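We use cookies to keep you signed in and to remember your ticket filters. Accept | Manage settings

Gostdale Service Desk
Ticket 272: Shared phones drop off Wi-Fi after the Flivow update
Status: Closed
Opened by: Cathal Cronin
Area: Mobile devices / wireless

Problem as reported

Since the November update to the Flivow mail app, shared phones lose the staff Wi-Fi overnight. In the morning they show the network as saved but won't join. Forgetting the network and typing the password again works until the next night. Laptops on the same network are fine.

First checks

Restarted the access point nearest the charging shelf. No change. Tried the guest network overnight and the phones stayed on, so the radios are probably all right. Battery saver is off on every phone I looked at. 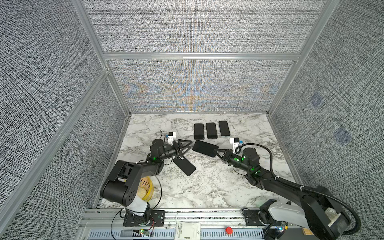 Log

08:40 – Pulled the device list from Abella, our management console. It lists 51 shared phones. Of those, 26 have the new Flivow version and all 26 have at least one failed join since the update. The rest have none.

09:15 – Rolled Flivow back on one phone and left it on the staff network. Will check tomorrow. Asked the early shift not to re-enter the password on anything until I have looked at it.

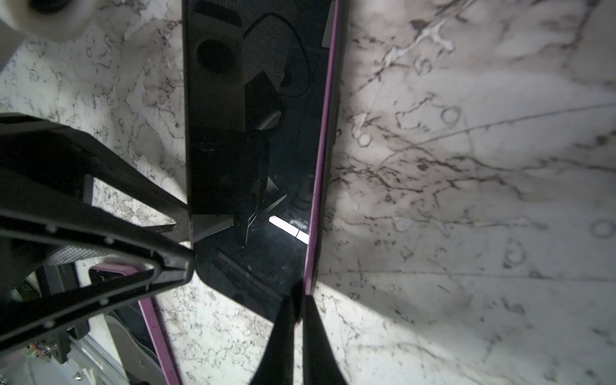 Black phone on the marble-patterned top.

07:50, next day – The rolled-back phone failed too. So the app itself is not the cause, or not all of it. Compared the Abella profiles line by line. The update package also pushed a new wireless profile with "use random hardware address" switched on.

10:05 – That fits. Rinel, the access control server, only lets known hardware addresses onto the staff network. The address changes overnight and Rinel turns the phone away. Guest has no such list.
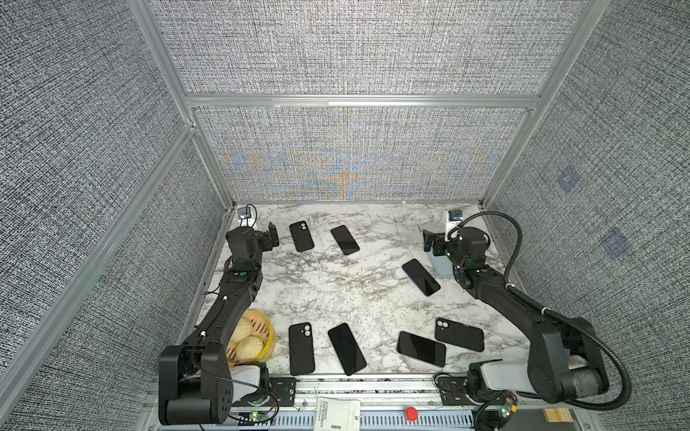 The Rinel log backs this up. Each failed join has an address that isn't on the list, and the times match the first unlock of the morning. Re-entering the password by hand built a new network entry with the setting off – then Abella put its own profile back at 02:00.

Fix

1. In Abella, open the staff wireless profile and set the address option to "device".
2. Push the profile to the shared phone group.
3. Restart each phone once. A lock and unlock is not enough.
4. In Rinel, clear the rejected entries so the phones aren't held in the retry delay.
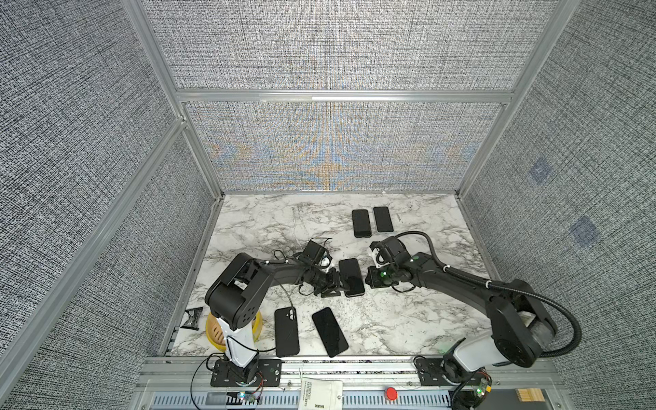 Shared phones, some screen-up and one with its back showing.

Result

No failed joins for 3 nights. Flivow is back on the current version on the test phone. I left the Rinel address list as it was.

Still open: the update package should not carry a wireless profile at all. Moved to a separate ticket for whoever builds the packages.

Closed by Cathal Cronin

Contact the Service Desk | © Gostdale | Back to top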